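How to Wash and Store Soccer Scarves, Shirts and Rally Towels

By Kourosh Moradi
Apr 19, 2025
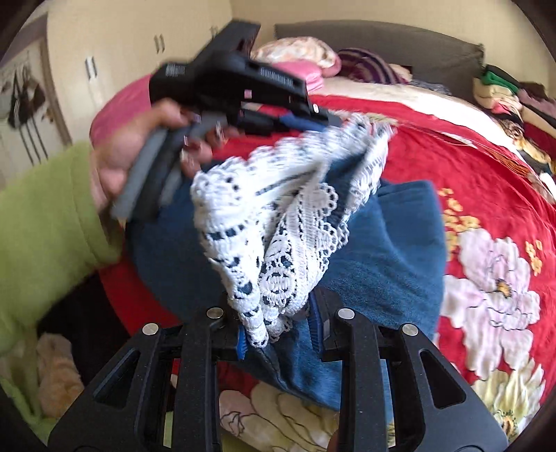
A dark teal-blue towel on a floral bedspread.

Most supporters' gear gets ruined at home, in the washer or the dryer. I have followed Pelham for 14 seasons and have shrunk, faded or snagged nearly everything the club shop sells. These are the methods I use now.

Shirts

Turn the shirt inside out before it goes in the machine. Wash it cold on a short cycle with other synthetics. Keep it away from jeans, bras and anything with a zipper, which will pull threads in the mesh.

Skip fabric softener. It leaves a coating on polyester that holds on to sweat, and the shirt will smell again by halftime of the next match.

Never put a shirt with heat-pressed numbers in the dryer. The numbers crack first at the corners. If one has started to lift, lay a thin cotton cloth over it and press with a warm iron, no steam, for nine or ten seconds. Let it cool before you touch it. This works on older prints about half the time.

Grass and mud

Let mud dry all the way, then knock it off outside with a stiff brush. For grass, rub in a little liquid detergent and leave it 20 minutes before washing. Check the stain before drying. If you can still see it, do it again.

Beer and mustard

Rinse beer out with cold water the same night, even if all you do is hold the shirt under the bathroom faucet. Mustard is harder. Scrape it, work in dish soap, rinse from the back of the fabric, and hang the shirt in the sun for an afternoon. Weidong Tian, who sits in the row behind me, uses white vinegar before the dish soap. I have tried it both ways and can't see much difference.

Scarves

Acrylic scarves can go through the machine in a mesh bag on gentle. Wool ones should be washed by hand in the sink, with cool water and a small squirt of shampoo. Press the water out with your palms. Wringing will twist the knit and the club name will never sit straight again.

Dry scarves flat. The fringe can be combed with a wide-tooth hair comb while it is damp.

My oldest one came from an away trip to Dudunholm and has red dye that still runs. It gets washed alone.

Rally towels

Wash a new towel by itself the first two times, in cold water. Half a cup of vinegar in the rinse helps if it feels stiff. Cheap printed towels only take the color on one side, so fold them with the print facing in.

Towels can go in the dryer on low. Clean the lint screen after, as new ones shed a lot.

Storage

Fold shirts with the print flat, and put a sheet of plain tissue between two printed surfaces or they can stick together in a hot closet. Plastic bins are fine if everything is fully dry. Wire hangers leave bumps in the shoulders.

Roll scarves. A shoebox holds 9 if you roll them tight.

Signed items should not be washed at all. Keep them out of direct sun, and air them out once a year, in April if your season ends in the spring.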